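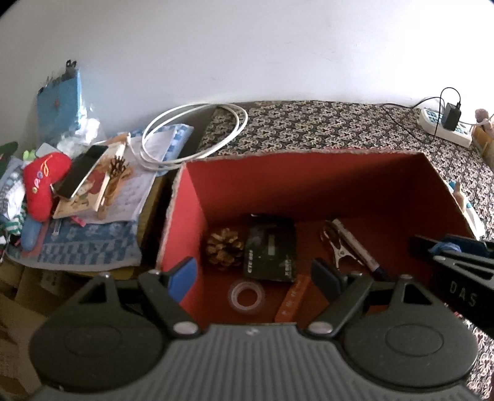
Fig. 4. Red cardboard box in use as an open sorting tray.

Section 3: Setting up the sorting tray

Your Privdale small items organiser has 30 lidded compartments and one label sheet. It does not come with a tray. Any wide, shallow cardboard box will do, and a box with rough or torn edges is fine for sorting, though not for storage.

3.1 Preparing the box

1. Choose a box wide enough for things to lie side by side on the bottom. They should not be stacked.
2. Cut or fold away the lid flaps. If you cut them, use a craft knife and work away from your hand.
3. Rub down any sharp corners, or cover them with paper tape.
4. Stand the box on a firm, level surface, with one side close to a wall if you have the space.
5. Check the light. High sides throw a shadow across the bottom, and dark items are easily missed in it. Turn the box or move the lamp until you can see into all four corners.

CAUTION: Keep the craft knife out of the tray at all times, even with the blade drawn in.

3.2 Filling the tray

1. Empty one drawer, tin or bag into the tray. Do not mix two sources.
2. Spread everything out by hand.
3. Pick out anything damp or sticky and put it on a sheet of newspaper.
4. Leave natural items such as pine cones until last. The scales catch on thread and shed bits into the compartments.
5. Lay rolls of tape flat. Clear or whitish tape should go in first, with the loose end folded under by 1 cm so that you can find it again.
6. Place flat packages with the printing upwards. Read the lettering before you choose a compartment.

NOTE: Printed strips are best kept flat. Compartments 1 to 6 are long enough for most of them if laid corner to corner.

3.3 Moving items to the organiser

1. Start with the largest item and work down.
2. Write the label before you close the lid.
3. Anything too big for a compartment goes in the Hirose side bin (sold separately, 173 mm deep).
4. Tip the dust out of the tray before starting on the next drawer.

CAUTION: Do not carry a full cardboard tray by one edge. Support it from underneath with both hands.

If the lids do not close flush, see Section 5, Adjusting the hinges. For spare label sheets, quote part number 57.

Guide revised 27 July 2021

1,839 shares
30 comments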